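Search this site
Type and press enter

The Ferry Office at Cornero

When the bridge opened, the ferry at Cornero kept running for one more summer. After that the company sold the boat to a town farther down the river and left the office standing, with the ticket window and the bench and the clock. I bought the building in September for less than I had paid for my car.

I had worked in that office for 29 years. People asked me why I would want it. I told them the roof was good.

The first week I swept. There was river sand in everything, even in the drawer where we kept the rolls of tickets. I found three tickets left on the last roll and put them in my coat. I found a child's mitten and a timetable from before my time, printed in green, with a note that horses traveled at the owner's risk.

The second week the letter came. It was addressed to the Ferry Office, Cornero, and it had been sent from Zurnberg. The woman who wrote it said her father had crossed on our ferry as a young man and had left a suitcase behind the counter, to be picked up on his way back. He had not come back that way. He was 81 now and had started asking for it.

She did not expect us to have it. She said so twice. She only wanted to be able to tell him that she had written.

I read the letter standing up and then I read it again on the bench. We had a shelf for things like that in the back room. The rule was one year, and then the things went to the church sale. But the man who ran the office before me did not like the church, and he did not like rules that came from the company, and I knew he had put some things in the loft.

I had never been up there. In all that time I had not needed to.

1.

I borrowed a ladder from the hardware store, Iordache's, where they wrote my name in the book and told me to have it back by six. The hatch was painted shut. I ran a knife around it and pushed with my shoulders until it gave, and a good deal of dirt came down on my head.

There were umbrellas. There was a crate of lamp glass, a birdcage, a pair of skis. At the far end, under a piece of sailcloth, there were four suitcases in a row, and each one had a tag on the handle in my old boss's handwriting. He wrote small and pressed hard. The third tag had the name from the letter on it, and under the name it said: will return.

I carried it down with one arm and nearly fell. It was light. Something slid inside when I tipped it.

We use cookies to improve your experience on this site. By continuing to read you accept our use of cookies. Accept / Settings

2.

I did not open it that day. I took the ladder back and went home and ate. In the evening I telephoned the number at the bottom of the letter, and the woman did not say anything for a while. Then she asked what color it was. I told her brown, with one strap. I heard her put the phone down on a table and walk off, and I heard her talking in another room, slowly and loudly, the way you do for someone who is hard of hearing.

When she came back she said he wanted to know if it was locked.

It wasn't. He wanted me to open it, she said, and tell him what was in it, because he could not remember, and that was what had been keeping him awake.

I said I would do it in the morning – I wanted daylight for it, and a clean table. 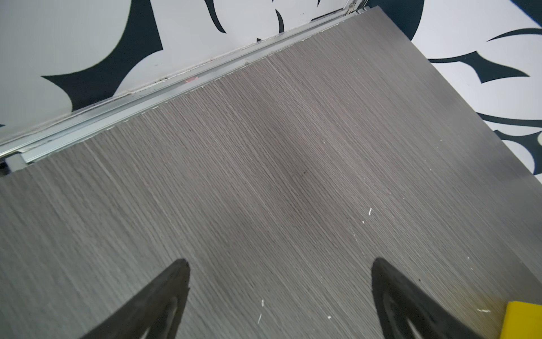

3.

I called at nine. He was on the line himself this time, breathing. I put the suitcase down flat and undid the strap and told him what I saw. Two shirts. A razor in a tin. A bar of soap, Cuvar brand, still in the paper. A pair of shoes with the laces tied together.

"Is there a book?" he said.

There was a book, a grammar, with a bank note in it worth 100 in the old money. He laughed when I told him. He said he had borrowed that note from his brother and they had not spoken for two years over it, each of them sure the other one had it.

I asked if he wanted me to mail the suitcase. It was 200 miles, and the post office would take it. He talked with his daughter about this for some time.

"No," he said. "Is the ferry running?"

I told him there was a bridge now.

"I'll come over on the bridge, then," he said, and asked me what hours we kept.

I looked up at the board over the ticket window, where the hours were still painted. I read them to him. Then I moved the suitcase to the shelf in the back room, and left the tag on.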